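## 7. Faults and Safety: Fabric Caught in the Finger Linkage

This section applies to the hand-held gripper units used for textile handling at the Villanueva and Judmont sites. It replaces the bulletin issued in September after an operator at Judmont pinched a fingertip while pulling a sleeve out of a closed linkage. Operators must read it before their next session with clothing, bedding or other loose fabric.

### 7.1 Recognizing the fault

A fabric jam is to be suspected when one or more of the following is observed:

- the finger pads stop short of full closure with nothing visible between them;
- the pads close unevenly, one side leading the other;
- the trigger does not return when released;
- fault code 1227 (jaw position not reached) appears on the logging unit.

Code 1227 may also appear when a thick item is gripped on purpose. If the code clears as soon as the item is released, no further action is needed. Code 1897 (encoder mismatch) is a separate fault. It is not cleared by removing fabric, and the unit must be taken out of service under 7.4.

**CAUTION: Pinch hazard.** The linkage arms can close without warning when trapped fabric comes free. Keep fingers out of the space between the arms and behind the pads at all times, including when the trigger is locked.

### 7.2 Clearing a jam

1. Stop moving the gripper. Do not pull back against the fabric.
2. Call "hold" so that anyone working on the same item also stops.
3. If a second gripper has hold of the fabric, keep it still until step 6. Tension from the second unit was a factor in the Judmont incident.
4. Pause the recording. Do not delete it.
5. Lower the gripper until its weight is carried by the work surface, then set the trigger lock.
6. Open the second gripper, if there is one, and move it clear of the fabric.
7. Switch off the gripper and wait for the status light to go out.
8. Find the trapped edge. Check the pivot pins first, then the rod behind the pads.
9. Using the blunt plastic pick supplied in the kit, ease the fabric forward, toward the pads. Do not use scissors, a screwdriver or a fingernail.
10. If the fabric does not come free after 2 attempts, leave it in place and go to 7.4.

> **Note:** Knits and thin linings tend to wrap around a pin. Turning the fabric slightly as it is eased forward usually helps. Record any damage to the item on the session sheet, however minor.

### 7.3 Checks before returning to work

1. With the unit still off, look for loose threads at every pivot pin. Remove them with tweezers.
2. Confirm that both finger pads are seated squarely and that neither has lifted at the edge.
3. Release the trigger lock. Open and close the jaws slowly by hand trigger, five times, with nothing in them. Movement should be even and quiet.
4. Switch the unit on and run the zero routine.
5. Confirm that no code is displayed, then resume in a new recording. Do not continue the old one.

Where the work calls for two grippers on one piece of fabric, complete these checks on both units. Agree on which operator will release first before starting again.

### 7.4 Taking a unit out of service

Attach a red tag, write the code and the time on it, and place the unit in the quarantine bin. Units must not be lent to another station while tagged. Only Lyle Nakamura or Sunita Hutchins may remove a tag.

Every unit is to be inspected for linkage wear after 1000 logged hours, whether or not it has jammed. Replacement pads and pins are ordered through the Wullovville stores counter. Parts from other models must not be substituted, even where they appear to fit.

### 7.5 Reporting

Any contact between a hand and a moving linkage must be reported to Rosalind Tran before the end of the shift, including where there is no injury. First aid comes before paperwork. Jams cleared under 7.2 without contact are entered in the fault log only.

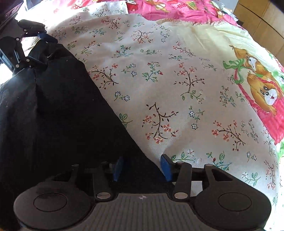
*Figure 7-1. Two grippers in use with black fabric over printed bedding. Keep the lower edge of the fabric in view near the jaws.*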